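Chapter 7
What the Label Says, and What It Leaves Out

Before you read this chapter, go find three things you own that have numbers printed on them. A phone charger, a light bulb, a box of cereal. Write the numbers down, along with what you think each one tells you. Keep the page. You will be asked to go back to it in Section 7.4, and most students end up crossing out at least one line.

Numbers on products have a strange power over buyers. A claim made in words ("powerful," "long lasting," "gentle") is easy to doubt. Put a figure next to it and the doubt tends to go away, even when the figure has no unit, no test behind it, and nothing to compare it with. Sellers know this very well. This chapter is about how to get the doubt back.

Start with a case that has been used in this course for several years. The Flonen vacuum cleaner was sold in two versions, the Flonen 167 and the Flonen 546. The second cost a good deal more. When Ayten Şimşekoğlu asked shoppers in a Dokosico store what the numbers stood for, she heard that they were watts, that they were a suction score, and that they were the area in square feet the machine could clean on one charge. One man was sure the higher number meant a newer model. The maker's own manual gave no meaning for either number. They were names. The shoppers had turned them into measurements by themselves, and each had done it in the direction that made the dearer machine look better.

It would be easy to laugh at those shoppers, and I would ask you not to. They had been given a number in a place where numbers usually mean something. Some labels do carry real measurements, and you would be foolish to ignore them. The weight on a bag of flour is checked. The voltage on a charger matters. The trouble is that a model number, a measurement, a score, and a batch code can all sit side by side in the same small type, and nothing on the surface tells you which is which.

We will sort printed numbers into four groups.

Measurements have a unit and could be checked by a stranger with the right tool. Ratings come from a scale that somebody built, and are worth no more than the scale. Names look like numbers but only tell one product from another. Tracking codes are there for the maker, so that a bad batch can be found and pulled back.

Ratings deserve the hardest look. Casado, a mattress company, printed "Comfort 632" on its packaging for two years. There was a scale behind it. Firdevs Özkan, who wrote to the company as part of a class project, was sent a one-page reply dated 27 September 2019 saying that the score combined "softness, support and customer delight." It did not say how delight was measured, what the top score was, or whether any mattress had ever scored badly. She wrote again in November and got a coupon.

Was the score false? We can't say, and that is the point to hold on to. A false number can be caught. A number that can't be tested is safe from being caught, which may be why there are so many of them. The seller who prints "632" has taken less of a risk than the seller who prints "6 inches thick."

Names cause a quieter kind of mistake. People assume that a higher model number means a better product, and sometimes it does, for a while, within one family from one maker. Then the maker changes the pattern. Nerard, which makes kitchen scales, started its numbering over when it moved to a new design, so that a newer and more exact scale carried a lower number than the old one still on the shelf. Buyers who trusted the higher number paid for the older machine. Electronics are full of the same trap, since the name on a part may mix letters, digits, and a version mark, with batch and serial characters printed close by.
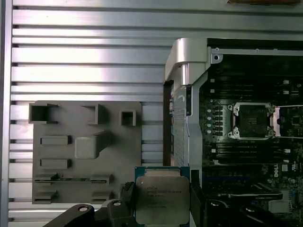
A fair question at this stage is whether any of this is worth the effort for an ordinary purchase. For a light bulb, maybe not. For anything you expect to keep for years, I think it is, and the first step costs nothing: ask what the number would have to be for the product to look bad. If you can't answer, and the seller can't either, leave that number out of your decision.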